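Notes on soil temperature and direct-sown hollyhock relatives, mostly mallow and lavatera. Posting as I go through the log.

Bed is 195 inches long, heavy clay, faces east. Seed is Amden mixed mallow, one packet, lot 1003. Half went in the ground in April, the other half into cells under cover.

Probe sits at two inches. Readings taken at 7 in the morning, before sun reaches the bed. Afternoon numbers are useless for this because the top layer swings up to 5 degrees on a clear day.

Germination in the ground was patchy until the morning reading held above 55 F. After that, most of the row came up within the same week. Cells were faster but the taproots hit bottom early and started to circle.
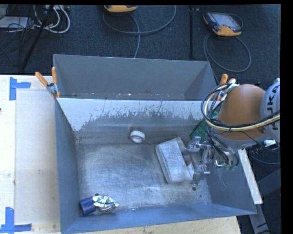

Mimolov replied that circling doesn't matter if the plugs go out at the second true leaf, and that deep cells only delay the problem.

Partly agree. Second true leaf is fine for lavatera. The mallow plugs I moved at that stage still sulked for ten days – the direct-sown ones passed them by June.

Count at thinning: 67 seedlings in the open row. Spaced them to 18 inches and composted the rest. They do not transplant well once the root is longer than a finger.

Rust showed on the lower leaves of the crowded end first. Stripped those leaves, switched to watering at the base, no spray. Spread has slowed but the weather also turned dry, so I can't separate the two.

Next year: direct sow only, wait for the 55 F mornings, skip the cells. Chong asked about fall sowing in the same clay – no data yet, will put in a short row in September and log it the same way.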